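Workshop notebook, Gilchrist shed
11 January 2022

Cold start. Oil in the can was thick like honey, so I put it beside the heater before anything else and began with the paper work.

The subject for this week is still the vacuum brake on the four-wheel coach, the one we call Randum after the quarry line where it ran. Last time the train pipe held vacuum badly. We pulled to 21 inches with the ejector test set and lost it too quickly to pass. I wrote then that I suspected the hose at the east end. I was wrong, or only half right. The hose was changed and the leak is smaller but it is still there.

Method today: blank both ends, pull vacuum, close the valve, listen. When the shed is quiet you can hear a lot. I also used a thin smear of soft soap on every joint. With vacuum the soap does not make a bubble, it gets sucked in, and you must look for the small hole in the film. For colleagues who have only done air brakes, please remember this, or you will wait for bubbles until the evening.

Findings, starting from the west end:

Hose and dummy coupling, west: good. The rubber washer is new.
First elbow under the headstock: good.
Drip trap: ball seat dirty, cleaned with a rag and a little paraffin. A small leak before cleaning, no leak after.
Tee to the cylinder: the soap was drawn in on the upper side. Here is the main fault, I think.
Guard's valve: passes a very little air. It can wait.
Hose, east: good now.

The tee is malleable iron, and the thread has rusted on the side that we cannot see from the pit. Somebody in the past wrapped it with hemp and a lot of red paint, and this held for many years. I could turn the branch by hand a quarter of a turn, and this should not be possible at all. I did not try to take it out alone. The pipe is supported by only one clip there, and if the tee comes off, the long section will hang on the next elbow and bend it. It needs one person above and one in the pit, and a block of wood under the pipe.
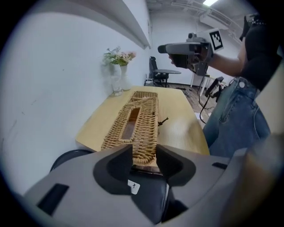

So the order of work for the next session would be: first the wooden block and a second clip, then heat on the tee (small flame, and the wet blanket over the floor timbers, please), then the big Stillsons. The thread on the pipe must be inspected before we buy anything. If it has still five or six good turns, a new tee is enough. If not, we cut back to sound metal and put in a short piece with a union, which will look less correct but is easier for the people who come after us.

Cylinder. I lifted the piston rod by hand and let it down two times. It moves freely and does not stick at the middle as it did in May. The rolling ring was replaced then and I see no reason to open it again. The release valve cord is too short on the north side, the knot is nearly inside the guide. To be replaced with sash cord, there is a roll on the shelf behind the drill.

Brake blocks. Measured all of them with the calliper. The thinnest is 27 mm, on the inner side of the west axle. Our own limit is 24, so it is allowed to run, but I would not like to see it go through a full season on the bank down to Velorau. The castings take a long time to arrive. I propose to order a full set now and keep the old ones for shunting use. The pattern is on the top rack and has a crack in one lug, which was filled with something grey. Before it goes to the foundry it should be sanded and varnished once more.

Rigging. All pins have their cotters. One pin on the pull rod is worn to an oval, I could feel it with the finger before I measured. I turned a new one from the bar marked EN8 and left it oversize for hardening. It is in the tin with the blue lid, with a paper. Please do not use it as it is.

A note about the test gauge. It reads 2 inches high against the reference gauge from Nonent. I compared them at three points and the difference is the same everywhere, so it is only the pointer and not the spring. I did not move the pointer, because the certificate belongs to the gauge as it is. I tied a label to it instead. All readings on earlier pages from this gauge must be corrected, also the 21 inches mentioned in the beginning, which was really 19. This explains why we thought the ejector set was stronger than it is.

In the afternoon I changed to the door locks for one hour, as my hands were too cold for the pit. Compartment three, platform side: the slam lock does not catch when the door is closed gently. The striking plate sits too deep. I put a thin packing of brass sheet behind it and now it catches, but the lower hinge has dropped and this is the real reason. The hinge screws turn without biting. The pillar needs ash plugs, glued, and then new screws. I marked it with chalk.

Stores. We are low on hemp, jointing paste and the small split pins. There is a box of 100 split pins in the cabinet but they are the large size, someone ordered them by mistake, and they fit nothing on this coach. Perhaps the wagon group can use them.

Still open:
Tee and second clip.
Guard's valve, lap the face.
Release cord, north side.
Order for blocks, after the pattern is repaired.
Pin to be hardened and ground.
Hinge pillar, compartment three.
Question for the Velorau people: does their drawing show a drain cock at the low point of the train pipe? Ours has a plug there with a square head, and it looks later than the rest.

Heater off at the wall, pit boards back in place, vacuum set drained. The key for the compressor room is on the wrong hook, the second one from the left, until I can cut a new tag for it.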